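Malix Adhesive-Backed Floor Matting – Bromley Range
Product reference 2136

Home / Flooring and Entrance Matting / Contract Matting / Bromley Range

Overview

The Bromley range is a low-profile contract matting intended for entrance halls, corridors and reception areas in schools, surgeries, libraries and public offices. It is supplied in tiles with a pressure-sensitive backing and may be laid over most sound, dry sub-floors without the use of wet adhesive. The range replaces the former Isis ribbed tile, which has been withdrawn. Customers holding stocks of Isis should note that the two products differ in pile height and must not be laid side by side.

The matting is suitable for internal use only. It is not recommended for ramps, commercial kitchens or changing rooms.

Construction

The wearing surface is a dense needled pile in solution-dyed fibre, bonded to a flexible base. Colour runs through the full depth of the pile and is not affected by routine cleaning. Edges are cut square and do not require binding. Where the matting finishes in an open area, a ramped trim should be fitted – this is ordered separately under Accessories.

Colours

Slate, Peat, Harbour Blue, Moss and Oatmeal. Slate and Peat are held in stock. The remaining colours are made to order and cannot be returned unless faulty. Slight variation in shade between batches is normal, and tiles for one area should be ordered together.

Sub-floor preparation

Sub-floors must be level, clean and free from wax, grease and old adhesive residue. New concrete must be fully cured and tested for moisture before work begins. Timber floors should be firmly fixed and, where boards are uneven, overlaid with a suitable sheet material. Porous surfaces require one coat of Vörös primer, which should be left until it is no longer tacky to the touch.

Tiles should be removed from their cartons and left in the room for 2 days before laying. The heating should be set to its usual level during this period.

Laying

Mark the centre lines of the room and begin from the point where they cross. Remove the release film from one tile at a time. Arrows on the reverse indicate the direction of the pile and may be laid in line or quarter-turned, according to the finish required. Press each tile down firmly from the middle outwards, then roll the completed area in both directions. Cut tiles should be kept to the perimeter wherever possible.

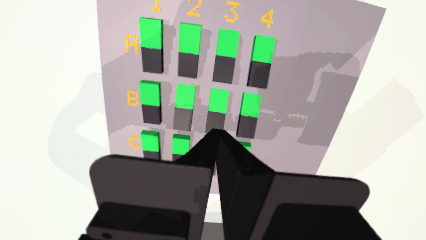
Foot traffic may be admitted as soon as rolling is complete. Furniture and heavy fittings should be kept off the floor until the following day.

Care and maintenance

Vacuum daily in entrance areas and as required elsewhere. Spills should be blotted promptly and treated with a mild detergent solution. Bleach and solvent-based cleaners must not be used. Individual tiles may be lifted and replaced, and it is advisable to retain one spare carton from the original batch for this purpose.

Ordering

Minimum order: 30 tiles
Largest single order accepted online: 3000 tiles
Orders above this quantity are handled by the contracts office.

Samples are available free of charge to schools, health bodies and local authorities. Requests should be sent to Genowefa Kwiatkowski, Contracts Office. Technical questions, including those concerning moisture readings and underfloor heating, should be addressed to Kristóf Fülöp, Technical Services.

The price list for this range was last revised on 13th August. Quotations issued before that date remain valid until the expiry shown on the quotation – please give the quotation reference when placing the order.

Related products

Malix ramped edge trim
Malix stair nosing
Vörös primer for porous floors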